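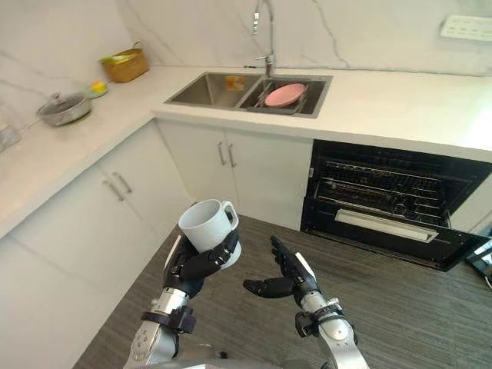 흰 머그랑 ㄱ자 상판, 뒤쪽이 싱크볼 두 개짜리예요.

# 더블볼 싱크, 계속 쓸까요 큰 걸로 바꿀까요?

**오브소프댁** · 2022년 12월 9일 금요일

주방 손보는 김에 싱크를 어떻게 할지 고민이라 올려요. 두 칸으로 나뉜 스텐 싱크인데, 왼쪽 볼이 더 깊고 오른쪽엔 금속 건조대를 넣어 써요. 사진엔 분홍 접시 하나만 누워 있지만 저녁 먹고 나면 꽉 차요ㅠㅠ 남편은 넓은 한 칸짜리로 바꾸자는데 저는 그릇 말릴 자리가 없어질까 봐 망설여져요. 상판은 그대로 두고 싶고요. 다들 어떻게 쓰세요?

**skelter_k**

무조건 한 칸이요! 저는 지난 5월에 바꿨는데 곰솥이 통째로 들어가니까 세상 편해요. 사진 왼쪽에 유리 뚜껑 냄비 있잖아요, 저런 것도 한 칸이면 훨씬 편하게 씻어요.

**밥은먹고다님**

전 반대요. 한 칸 쓰다가 두 칸으로 돌아온 사람입니다. 한쪽에 설거지 쌓여 있어도 다른 쪽에서 상추를 씻을 수 있는 게 얼마나 큰데요. 건조대를 볼 안에 넣으면 물도 바로 빠지고 상판에 물자국도 안 남아요. 흰 상판이면 더 그렇죠.

**오브소프댁**

맞아요, 물자국!! 예전 집에선 건조대를 상판 위에 뒀는데 매일 닦느라 지쳤거든요. 근데 냄비 씻을 때 물 튀는 것도 스트레스라… 수전이 높아서 그런 것도 같고요.

**skelter_k**

높은 수전은 볼이 얕을 때나 많이 튀어요. 깊은 쪽에서 씻으면 괜찮지 않아요?

**밥은먹고다님**

윗분 말씀 절반만 동의ㅋㅋ 수압이 세면 깊어도 튀어요. 끝에 끼우는 절수 헤드 4000원이면 사니까 싱크 바꾸기 전에 그거부터 해보세요.

**귤까는밤**

저는 딴 얘기인데 뒷벽 대리석 무늬 예쁘네요. 회색 줄이 사선으로 가늘게 들어간 거, 이거 줄눈 관리 어때요? 그리고 구석에 라탄 느낌 바구니는 뭐 담아두시는 거예요?

**오브소프댁**

감사해요ㅎㅎ 벽은 기름 튀면 그날그날 마른행주로 쓱 닦는 정도예요. 바구니는 그냥 이것저것 잡동사니 통이고요. 손잡이가 있어서 청소할 때 통째로 들어 옮기기 좋아요.

**귤까는밤**

저도 하나 들여야겠어요. 앞에 초록색 동그란 접시도 귀엽고… 머그는 손잡이 둥근 게 딱 제 취향이네요. 흰 머그는 커피 물 드는 게 문제지만요.

**밥은먹고다님**

커피 물은 베이킹소다 개서 15분 두면 빠져요. 박박 문지르지 마세요, 잔기스 나요.

**온디에키부엌**

교체 견적 받아본 사람인데요, 상판 그대로 두는 조건이면 타공 크기부터 재보세요. 저희 집은 구멍이 안 맞아서 상판을 더 잘라야 한다더라고요. 결국 200만 원 가까이 부르길래 접었어요.

**skelter_k**

헐 그건 좀 비싼데요. 저는 상판까지 같이 갈아서 비교가 안 되긴 하네요. 그래도 한 칸이 편하다는 생각은 안 바뀝니다ㅋㅋ

**오브소프댁**

상판 자르는 건 생각도 못 했어요. 이따 줄자 들고 재볼게요. 일단 절수 헤드부터 주문하고 남편한텐 두 달만 더 써보자고 하려고요. 혹시 헤드 끼울 때 규격 따로 확인해야 하나요?

**밥은먹고다님**

나사산이 안쪽인지 바깥쪽인지만 보고 사세요. 저 그거 안 보고 샀다가 반품했어요.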